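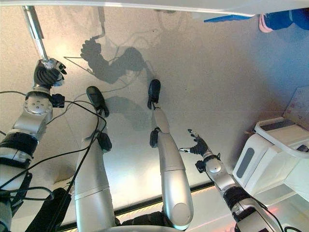
Robot hand gripping a metal pole.

Counting Heads: Notes for a Talk on Walkaways and Minimum Custody
Speaker notes, August
By the Drasstead Corrections Watch desk

Print this page | E-mail this page

Start with the press release. Everyone in the room has read one. Person missing at the night check, last seen in the dorm, search under way, call this number. Read one aloud, slowly. Then ask what it leaves out.

What it leaves out is the time between checks. At the Costache work camp the release said the man was "discovered missing" at 11:40 p.m. Fine. The check before that was at 8. So he had up to three hours and forty minutes, and the release gave the public one time, the one that made the staff look quick.

Pause here. Let the camp people grumble.

Next point: the word "escape." Costache has no wall. There's a line of painted posts and a road. I don't mind calling it an escape, the law does. I do mind when the same office calls it a "walkaway" in the budget hearing and an "escape" when it wants a fence.

Now the numbers. Drasstead county says it moved 253 people through minimum custody last year. It also says walkaways are "rare." I asked for the count and got a paragraph. Until I get a figure I'm not repeating the word rare, and I'd ask you not to either.

Slide two, the ankle monitor pitch. Puketti wants to lease the county 600 units. The camp holds 500 when full. Ask why. I was told spares, then growth, then spares again. (Don't get stuck here. One question, move on.)

The sales sheet says an alert goes out in 30 seconds. An alert to whom? At Costache the night desk is one officer who also answers the phone and unlocks the kitchen. A fast alert to a desk with no one at it is a slow alert. And the sheet doesn't say what happens in the canyon, where my own phone quits past the second bridge.

Mostomura, for comparison. They cut the gap between night checks to an hour and posted the log where families can read it. Did it work? I don't know. They say so, and they wrote the report themselves. But the log is public, so somebody could find out, and that puts them ahead of us.

If asked about danger to neighbors: don't brush it off. People near the camp lock their trucks for a reason. They also deserve to hear when somebody's been picked up, and two of the last releases were never updated.

Asks, for the last slide. Both check times in every release. A yearly count. No lease vote before the canyon test.

Take questions until they want the room back.

Last updated: August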